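The Folding Room

The jacket was the hard one. Everyone on the second floor at Zesden agreed about that, and it was the only thing they agreed about.

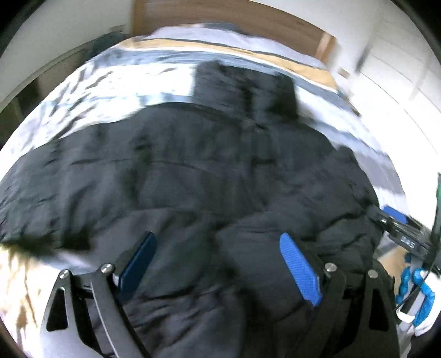

Ebenezer Essien had folded for a living for most of his adult life, first hotel sheets, then returned clothing, and he had never thought of it as knowledge. It was what your hands did while you talked. Then the company signed with Orkis, and a young man with a badge on a string came to explain that what Ebenezer had in his hands was worth something, and that they would like some of it.

"How much of it?" Ebenezer asked.

The young man laughed. He thought it was a joke.

The way it worked was this. The returns floor got new furniture: beds, dressers, a couple of kitchen tables. It looked like a store where you could buy a whole bedroom except that nothing had a price on it. Customers, the young man said, did not fold at a steel bench. They folded at home, on a bed, so the machine would have to learn it there. Each folder was given a pair of grippers to hold, with a camera on top, and was asked to do the job the way he always did it, only through the grippers. Two fingers on each side. You squeezed and they closed.

"You've got ten fingers," Man-lok Ng said on the first morning, holding hers up like a pair of dead crabs. "They want to teach the thing to fold, so they take away eight of what you fold with and give you tongs."

"Two on each hand makes four," Ebenezer said.

"So six. I feel much better."

T-shirts were fine. Towels were fine. By the end of the first week Ebenezer could do a pillowcase almost without swearing. But a puffer jacket doesn't want to be folded. It wants to be a puffer jacket. You bring one sleeve across and the air goes over to the other side and lifts it. With his own hands he would lean on it with a forearm and drive the air out through the seams and have the thing in thirds before it could fill up again. The grippers had no forearm. He asked if he could use his anyway.

"Ideally not," said the young man. "The robot won't have one."

"Then the robot won't fold jackets."

"It'll find another way."

"Who's going to show it the other way?"

The young man looked at him kindly. Ebenezer understood that he was.

There was a number on the wall. It was the number of good folds, and when they came in after the August shutdown it stood at 1,959. A fold was good if somebody at Orkis, in a building none of them had seen, watched it and said so. Sometimes the number went down overnight. No reason was given for that, and when Man-lok asked for one she got an email thanking her for her engagement.

She was the one who kept at it. She wanted to know if they would be paid for the folds again later, when the machine was using them. She wanted to know whether a bad fold counted against a person or just against the jacket. She had read the flyer that was taped up by the elevator, the one that said the new system would "free our team for higher-value work," and she had asked at two separate meetings what the work was.

"It's being defined," the floor manager said, both times.

"You could tell us what floor it's on," Man-lok said.

Ebenezer did not ask questions. He had been through this before, at the hotel laundry, when the Lo Presti ironers came in. Those had been a plain sort of machine. They arrived on a truck, they were bolted down, and that week so many people were let go. You could hate it, and he had, but you could see the size of it. This one had been coming for months and it still had no size. There was a plastic sheet across the far end of the floor, and behind it, people said, the real one was practicing. Now and then you heard a motor and then something soft hitting the floor.

In the thirteenth week (he knew because the young man brought a cake with a 13 on it, for reasons that were not clear) they took the sheet down and let the folders watch.

It was smaller than he had pictured. It had two arms. A black jacket was laid out for it on a bed, hood up toward the headboard, the way he always started. It picked up the left cuff. Then it stopped, and drew back a little, and gave the cuff a short shake before bringing it across.

"What's it doing that for?" asked the floor manager.

The young man said it was an emergent behavior. They were very interested in it.

Man-lok turned and looked at Ebenezer, and he looked at his shoes. He shook every cuff. His mother had shaken them too, over a porch rail, for spiders. It did nothing at all for the fold.

The machine took nearly four minutes. What it made was more or less a square, and it sat on the bed for a moment and then slowly opened. The managers clapped. A man from Hemska, who was thinking of buying some for his own warehouse, asked how it did with zippers, and was told that zippers were on the road map.

On the way down, Man-lok said, "It's terrible. It's really terrible at it. We're safe for years."

"It was terrible for free," Ebenezer said. "And it'll be there tonight."

"So what do we do?"

He thought about it as far as the lobby. He could fold badly, but the building that watched would throw those out, and his bonus with them. He could stop shaking the cuffs. That seemed petty, and besides, he had tried it over the last few jackets, and his hands went right ahead without him.

The notice came on Dec 27, 2019, between the holidays, when people weren't looking at their mail. It said that 193 positions across the company would be "reviewed." It said that folders with strong scores would be invited to stay on as fold coaches, at a rate to be discussed. Ebenezer had the best score on the floor. He read it standing in his kitchen, and then he read the part about the rate again.

Man-lok called before he had his coat off.

"Are you going to do it?"

"They haven't said what it pays."

"But are you?"

He had the phone against his shoulder. He pulled his arm out of the sleeve, gave the cuff a shake, and hung the coat on the back of a chair.

"Ask me when they say," he said.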